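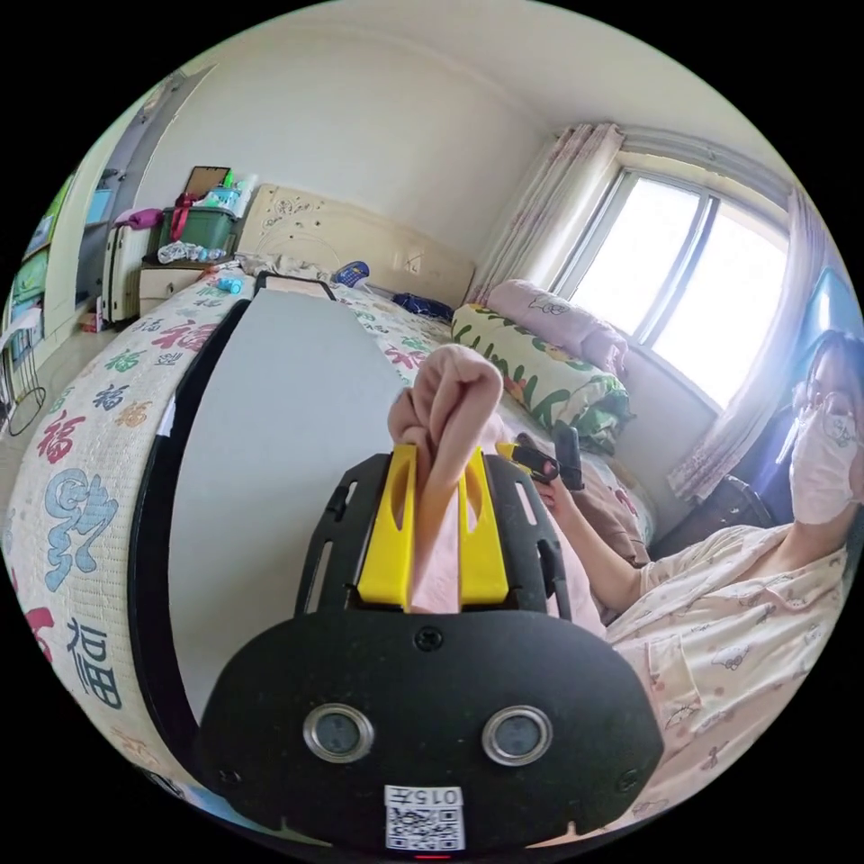

Pilling on knit fabric after machine washing
Polyester blend towels and socks started pilling after the move to Cukton in October. Same detergent, same 200 g dose, but the new washer spins faster than the old one. One of the pink pieces is in the photo, bunched up. Is the spin speed causing the pilling, or the load size?
Asked 26 December 2018

2 answers

Answer 1 (accepted) — score 14
Mostly load size. Pilling comes from abrasion while the drum tumbles, and spin adds little because the fabric is pressed against the wall and hardly moves. Fill the drum three quarters full, turn socks inside out, and wash at low temperature on a short cycle. Keep towels in a separate load — terry is abrasive and sheds lint onto everything else. Existing pills have to be shaved off.

Comment: Separate loads helped here. Tinen washer, 4 years old.

Answer 2 — score 0
I would lower the spin anyway. My Yazzie manual says so for knits, page 14 I think. Also try liquid detergent, powder doesn't always dissolve in cold water.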